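Faden zur Ernährung in der Stadt, weil in Prikau gerade alle über den neuen Wochenmarkt reden. 1/4

Der Markt hat 4 Gemüsestände. Der Weg dorthin führt an 100 Gelegenheiten vorbei, sich etwas Frittiertes zu kaufen. 2/4
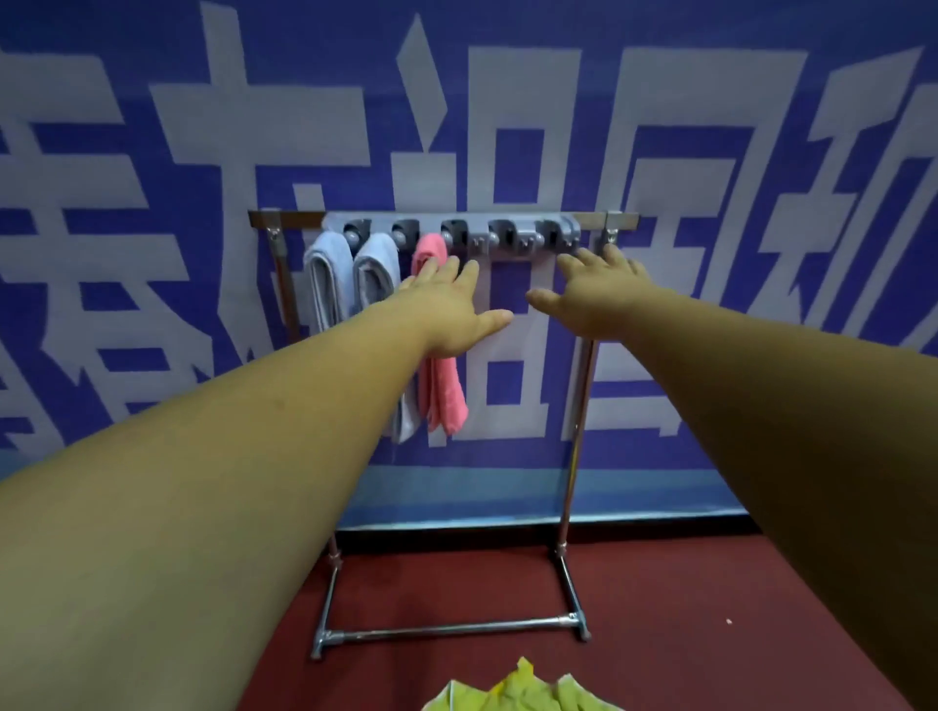
Frisches Gemüse kostet am Skuver-Platz mehr als ein komplettes Mittagsmenü mit Limo. Die Stadt verteilt dazu 1.000 Faltblätter über Linsen. Ich hätte lieber Linsen. So ein rosa Handtuch auf einem Metallständer hat in Prikau mehr Platz als mein Kräuterbeet. 3/4

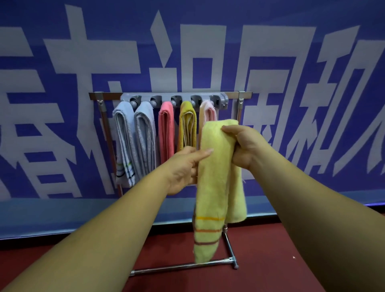

Yhon Ayala fordert seit Juli Beete auf den Flachdächern. Antwort vom Amt: Statik wird geprüft. Meine Tomaten wachsen solange im Treppenhaus. 4/4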